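Search this site
Enter keywords
Go

Clearing the Table: A Project Report on Tidying by Small Steps
Imani Simiyu and Vsevolod Maksymiv, Skerasbridge

1. Why a table

Our first proposal was to study how people tidy a whole kitchen. Our adviser, Trudy Hollis, read it and asked how many kitchens we owned. The second proposal was a table, a bowl and some things that ought to be in the bowl, and it was approved before lunch.

The question left over was a modest one. When a person puts a loose object into a container, how much of the trouble comes from the object, how much from the container, and how much from where somebody dropped the thing in the first place? Anyone who has lived with roommates will have a theory. We had 3 between the two of us.

2. Setup

We covered most of a wooden tabletop in white so that the grain would stop competing with everything we put on it. The bowl went in the middle. We picked orange because our earlier choice, a cream dish, vanished against the white in a way that made our notes look like fiction. The orange one is shallow with a wide flared rim, and we became fonder of it than is healthy.

The object we used most is oval, soft and peach-colored. In our notes it is called "the roll." We started it at the near right of the bowl, lying at a slant, and the task was to get it inside.
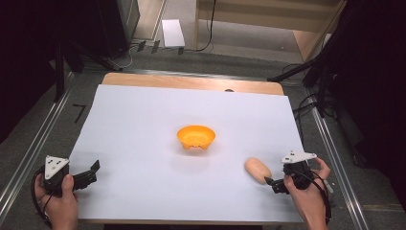
Amparo Ortuño thought the bowl was too easy. A wide rim forgives everything, she wrote in the margin of our draft, and if we wanted to learn something about tidying we should try a mug, or a drawer that sticks. She also asked why the roll never started behind the bowl, where things in her own kitchen tend to end up.

We had no good answer to the second point, so we added a far-side start in August. The mug is in Section 4 under future work, where it will be safe.

3. What we found

We logged 1000 placements over the project. The near-side starts went quickly and were dull to watch. The far-side starts were slower, mainly from people reaching over the bowl, changing their minds and going around it. A soft object also gets pinched more than it needs to be, and then let go of late.

Moving the bowl toward the roll before starting was not in the instructions. Several people did it anyway. We first marked those attempts as errors, then gave them their own column, which became the most interesting one in the spreadsheet.

4. Future work

A mug. A lid. Two objects at once, with the order left up to the person. Vsevolod would like a second table, and Trudy has asked him to put that in writing.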